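Unloading the Front-Loader: Notes on a Shared Laundry Room

Posted 02/12/2024 in Household Notes

The present entry concerns the laundry room on the ground floor of the Ackah building in Storkport, where the author has lived for 3 years. It sets out the method now followed for emptying the washing machine, together with several remarks on red fabrics and on the choice of a basket.
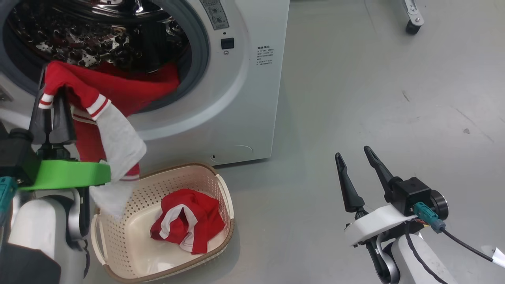
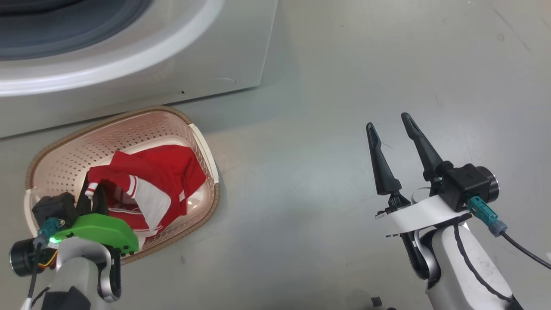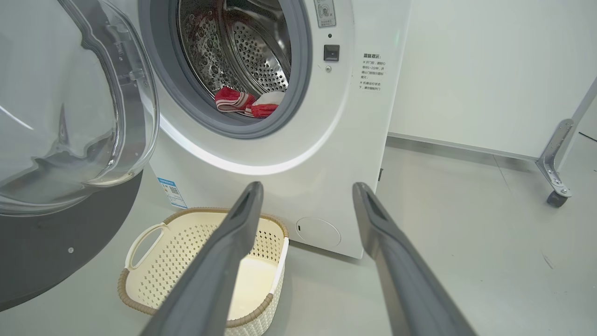
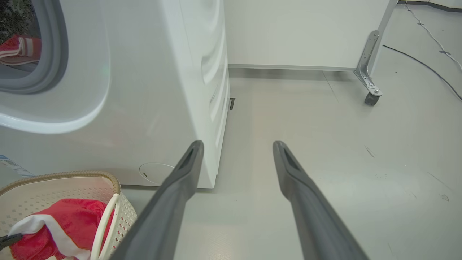
Laundry day at the front-loader: the washing machine, with red and white items in the load.

The machine is a white front-loading model that opens toward the middle of the room. It was chosen by the building management to replace a top-loading machine of considerable age. Residents accustomed to the older type are advised that a front-loader requires a different posture. One kneels or sits on a low stool. Bending from the waist for the length of a full load is not recommended, and the author speaks from experience gained in October.

The basket should be placed on the floor directly before the door opening, close enough that a sleeve falling from the drum lands inside it. The basket in current use has perforated sides and a woven-look rim in tan. It was purchased from Morka, a household goods shop near the harbor, and has given satisfactory service. The perforations admit air, which is of value when a damp load must wait for a free drying rack. A solid tub was tried previously and was given away after the second musty load.

Items are to be removed one at a time. Large pieces should be lifted clear of the lower lip of the drum before they are drawn forward. Pulling an entire bundle at once tends to drag the gasket, and small items become caught inside the bundle and are carried off unnoticed. Long garments should be gathered in both hands. A sleeve left trailing will find the floor, whatever the condition of the floor may be.

When the drum appears empty, it should be turned once by hand and checked again. Socks and washcloths cling to the upper wall and remain out of sight from a standing position. The fold of the gasket should also be examined. Items recovered there to date include a button, a bus token and a quantity of lint that the author had assumed was a sock.

Readers have asked about washing red and white together. Articles combining both colors are a particular difficulty, as the owner cannot sort a thing from itself. The following practice has been adopted in this household:

New red articles are washed alone for the first two cycles.
Thereafter they are washed in cold water with other articles of the same colors.
The load is removed promptly when the cycle ends and is never left in the drum overnight.
White bedding is washed separately in all cases.

The detergent used is the Cumano liquid, unscented, at slightly less than the measure marked on the cap. A larger measure was used for many years and left the towels stiff. The change was made on the advice of a neighbor and no loss of cleanliness has been observed.

The printed notice on the front of the machine is in Chinese and concerns the opening of the door. Residents who do not read Chinese should ask for assistance before their first wash. The general rule in the building is simple: the door is not to be forced. If it does not release, one waits a few minutes and tries again.

After unloading, the door is to be left open so that the interior may dry. The gasket is wiped with a dry cloth, with attention to the lower part, where water collects. The filter is cleaned by the building management, and residents are asked to leave its cover alone.

Drying racks may be reserved for up to 24 hours on the sheet in the hallway. Articles remaining after that period are folded and placed on the shelf by the stairs. At the time of writing the shelf holds one pillowcase and a child's glove, both of which may be collected at any hour.

A separate entry on the drying racks, including the matter of the missing clothespins, is in preparation.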